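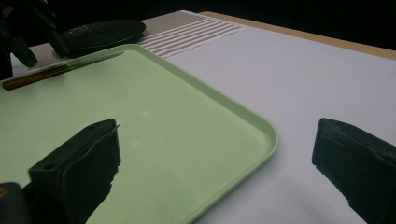 Tableware > Care and Cleaning

Wood-look handles and dishwasher cycle counts

Posted by Ornella Carbone, 1 Oct 2022

I look after the kitchen stock at a rental house in Osemcombe. The table knives have brown wood-toned handles and the supplier sheet rates them for 200 dishwasher cycles. The machine runs once a day all year, so the rating is used up before the end of July if a set goes into service in January. Over three years that is 1,095 cycles. Does anyone have handles that have survived that long? I need to decide between replacing like for like and going to one-piece steel.

brinewater
One-piece steel. The joint between handle and blade is what fails. Water gets in at the collar, the adhesive softens, and the handle starts to turn. The finish going dull is cosmetic and can be ignored.

tk_stanbridge
Disagree on ignoring the finish. If the handle is real wood under a coating, the coating is what keeps water out. Once it goes dull you get swelling and then cracks at the end grain. If it is molded resin, brinewater is right and only the joint matters. Ornella, which is it?

Ornella Carbone
The sheet says "wood effect," so resin, I assume. The green tray they go out on is plain plastic. It has faint scuffs on the flat part and I plan to keep it.

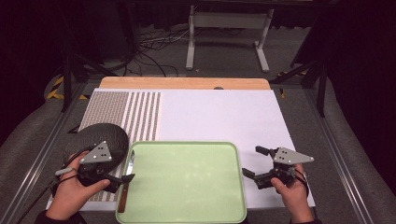
Posted by Farzad Vahidi

Check what the 200 refers to before you plan around it. Some sheets give a tested figure, meaning the test stopped there with no failures. Others give a service limit. Those are different numbers and suppliers mix them up.

I had Arango knives with resin handles in a staff kitchen in Stanbridge. We ran them twice a week, 104 cycles a year, at the eco setting. No loose handles in year two. I changed to a higher temperature program and two loosened within a few months.

brinewater
Two knives out of how many? And was the detergent the same?

Farzad Vahidi
A set of 24. Detergent changed too — Brarnell tablets in place of powder — so no, I can't separate the two causes.

brinewater
Then it says nothing about temperature.

tk_stanbridge
It says enough to try the cooler program first, at no cost. Load them handle up and take them out before the drying phase.

Ornella Carbone
Handle up puts the blades where guests reach in, but they are blunt table knives so I can live with that. I have written to the supplier about the rating. Will post the reply when I get it.

Contact us | Terms of use | Back to top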